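Tatside Community Help > Home and Desk > Plants indoors

Small tree for a shared table, no windows nearby?
Posted by mosovis, 11/30/23

Hello all! I'm brightening up our big work table and I'd love a little potted tree on it. We've strip lights overhead and hardly any daylight. Real or artificial? And how do I stop the pot marking the wood? Budget is tiny but I'm very keen!

hatora_7
Get a fake one. No watering, job done.

Nasution
Oh, do it, a bit of green cheers up a table no end! Strip lights can keep a tough plant going if they're on all day, but anything sold as a "tree" usually wants more than that, so I'd keep a real one near a window and swap the two every couple of weeks. Whichever you choose, go for a slender trunk and a bushy top, because you can still see people past it (well, mostly!). White pots look lovely on warm brown wood. Stick felt pads underneath, and if it's a real one use a saucer too, as damp rings are a pain to sand out. I did ours in October and still grin when I walk in.

Ours has a long black tray in front for the small bits and pieces, with the pot on the table behind it: 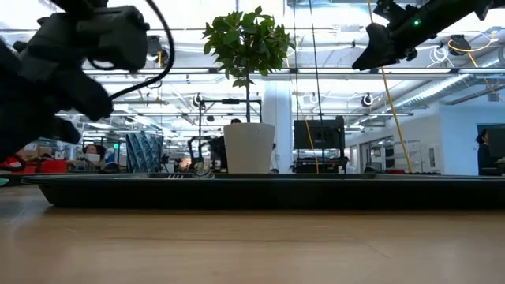 tatside_1146 wrote back that felt pads soak up spills and go mouldy, and that cork is far better under a real plant. Change it when it starts to crumble. Also dust the leaves, real or fake, with a barely damp cloth, they dull quickly indoors.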